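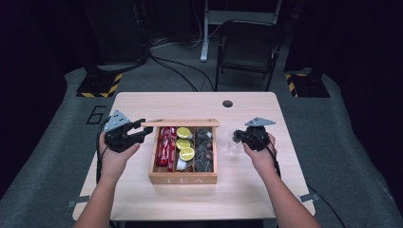 Tea is traded by grade, and the grade says less about taste than most beginners believe. In the first lecture we looked at the plant and the harvest. Today we look at what happens between the drying room and the shop. When we sort dry leaf, the main question is the size of the piece. A small piece gives its color and strength to the water quickly, a large piece gives them slowly. A household tea box, such as the wooden one with its lid open and red packets in the left compartment, tells you nothing of this, because a wrapper hides the leaf. For this reason we will work in class with open samples only.

Main grades for black tea

Whole leaf: long or twisted pieces. Needs more time in the pot.
Broken: smaller pieces, stronger cup. Very common for breakfast blends.
Fannings: small particles, used mostly in bags.
Dust: the smallest size. It is a trade word and it does not mean dirt. Students often misunderstand this on the written test.

Please note that the grade names are not the same in every country. Green and oolong teas have their own systems, and we will come to them in April.

Blending

A blender wants the same taste every year, although the harvest changes. The usual method is to keep a written recipe by character (body, color, aroma) and to replace one garden with another when it is necessary. In the Pitetti exercise you receive a recipe for 1,000 grams of finished blend. After sieving, the leaf that remains is 968 grams. Calculate the loss in percent and write how you would correct the recipe for the next batch.

Tasting in class

Use the same weight of leaf, the same water and the same time for every cup. Taste from the lightest to the strongest. Write your notes before you speak with your neighbor. Do not wear perfume, please.

For next time

Read chapter 3 of the reader by Veerle Van Damme, with special attention to the part about storage and moisture. Gemma Fothergill will bring the sieves, so the session starts at 9:30 in the large room.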